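Manipulation software sync - minutes
24 Feb 2023
Present: Anoma Liyanage (chair), Henk Wouters, Kavinda Gazi, Kieran Ó Súilleabháin
Apologies: Janaka Navaratnam (sent notes by mail, pasted in where they fit)
Minutes: Kavinda

1. Last time's actions
Log rotation done. Fodeton build on the new compiler done, two warnings left, Henk says harmless. Docs for the hand driver not done, carried over again.

2. Planner (Fodeton)
Henk moved both arms to one shared collision scene. Before that each arm planned against a stale copy of the other, so we got the elbow stops. Replayed 30 recorded requests on the new branch, 17 planned first try, rest needed a second seed. Old branch was worse but Henk didn't keep the numbers. Anoma wants them before merge.
Planning timeout stays where it is for now. Kieran would like it shorter, Henk not keen, the shared scene costs time on every update. Left open.
Janaka (by mail): wrist limits in the config don't match the ones in the controller. Someone should pick one file and delete the other. Agreed, controller file wins.

3. Hand control (Sernik)
Grip command still returns success when the fingers stall early. Kieran has a patch that checks motor current as well as position. Works in sim, thresholds are guesses. Wants separate values for left and right hand, Anoma OK with that as long as they live in one place.
Discussion on whether "closed" and "holding" should be differnt states. Yes. Kavinda to change the message type, will break the old bag reader.

4. Perception
Clear glass still the problem. Depth drops out on the jar and the segmenter then merges it with whatever is behind. Stacking cups are fine as a set, but when nested the tracker hands out one ID and keeps it after the inner cup is lifted. Janaka suggests re-detecting after every grasp event, cheap enough he thinks. Try it.
Workspace mask: use the tape outline on the table as the crop, anything outside it gets thrown away before segmentation. Henk asked what happens when an arm covers a corner of the tape. Kieran: fit from the last good view, don't refit mid-motion. Fine. 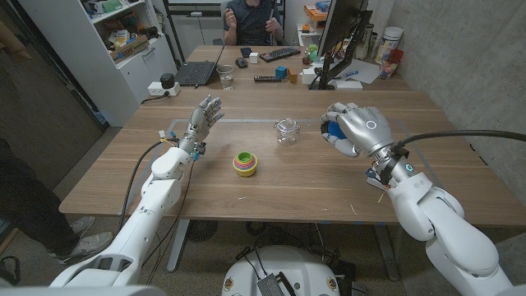
Also the crop has to be applied before the color normalization, currently it's after. Kavinda saw the cup colors shift between runs, probably that. Retrain set is at around 2,000 labeled views, Anoma says enough to start, glass can be topped up later.

5. Tooling
Viewer drops messages above 20 Hz. Henk: known, buffer is too small, one line fix. Nobody objected to making it a setting.
Naming of runs, please use the script, not by hand.

Actions
Henk - old branch numbers, viewer buffer, then merge request
Kieran - current check patch, left/right thresholds in one file
Kavinda - message type, crop order, hand driver docs (really)
Janaka - re-detect after grasp, remove duplicate limits file
Anoma - start retrain, ask Ekanayake about the licence renewal in September

AOB: none. Next meeting same time, Henk takes the mintues.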